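# Household Textiles: Sorting, Folding and Storage

The Getholm Household Collection holds clothing and domestic textiles from ordinary homes. Most of what it keeps was worn, washed and mended many times before it was given. This page brings together notes on the handling of knitwear and bedding, prepared under the direction of Encarnación Barroso, who has overseen the textile section since the collection moved to its present rooms.

The section holds 2151 items at present. Knitted garments account for around 500 of these, and they require more space than any other group of the same number. Woven shirts and table linen can be stored on rollers or in shallow drawers. Knits are kept flat, with few folds, and are refolded along different lines at each inspection.

## Before folding

Each garment is placed on a clean cloth large enough to extend past it on every side. The section uses washed bed coverings for this purpose, many of them received with the Ortuño gift. Patterned cloths are acceptable provided that the dyes have been tested. The cloth should lie smooth before anything is set down on it.

Pockets, cuffs and hems are checked first. Loose threads are left in place and entered on the item sheet. Pins are not used on knitted fabric at any stage. Where a sleeve has turned partly inside out, it is eased back from the shoulder, and the cuff is not pulled.

Garments arrive in every condition. Some are pressed and wrapped in paper, while others have been at the bottom of a trunk for decades. The item sheet records the condition on arrival in plain terms: folded, rolled, bundled or loose. Staff are asked to complete this line before they begin to straighten the garment, as the creases often show how it was stored at home.

## Working order

The order of work for a knitted top is as follows:

1. Spread the body of the garment and find the hem.
2. Open the sleeves outward and smooth them from shoulder to cuff.
3. Turn down any flap or rolled edge and check the seam.
4. Fold the sleeves in over a roll of tissue.
5. Fold the body once, from the hem upward.

Heavy knits are stored no more than 4 to a box. Light knits may share a box with scarves, and the lid label must list both. Boxes are supplied by Zornico in two depths, and the deeper one is reserved for coats and blankets.

Tables are booked by the half day. The tables nearest the windows are preferred for the inspection of dark fabrics, in which a dropped stitch or a thin place is hard to find under ceiling lamps. Blinds are lowered when an item is to remain out for longer than one session. Thursday mornings are kept for bedding and other large pieces, for which two tables are pushed together.

## Gallery

### Red knit on a plaid covering

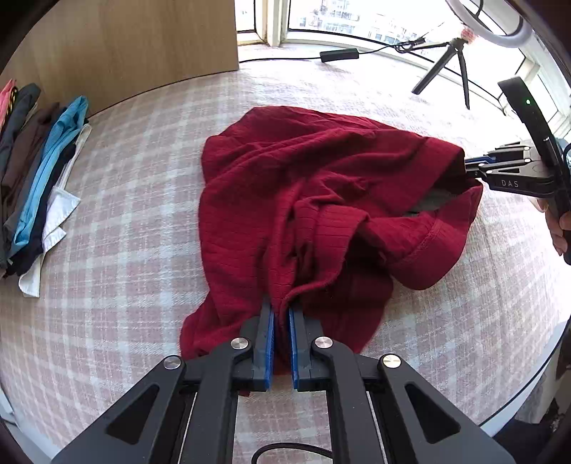

*Photo: Textile Section, Getholm Household Collection. Reproduction by written permission.*

Deep-red garment in a textured knit with thin, dark, broken lines, lying crumpled. A wide opening with a smooth banded edge shows a little of the gray-green material inside, and the turned hem below it has a stitched seam.

The covering is a pale plaid, with whitish and light blue-gray bands over dusty pink squares. Coverings of this kind are laundered separately from collection items and returned to the linen cupboard by the end of the week.

## Storage and access

Finished boxes are shelved by garment type and then by item number. Box lists are kept in the Drullusix catalog and on paper at the section desk. Where the two differ, the paper list is followed until the entry has been corrected. A garment taken out for study is returned to the same box, with fresh tissue if the old tissue has flattened.

Visitors may request up to two boxes at a time. Requests received by July are given priority for the fall term. Gloves are not required for most knitwear, but rings, bracelets and wristwatches must be removed. Pencils only are permitted at the tables.

The section's printed guide to folding and storage has been issued in a run of 100 copies, available without charge at the front desk. Schools and local history groups may ask for a second copy in writing. Questions about the care of privately owned garments should be addressed to the section desk, which replies in the order received and does not provide valuations.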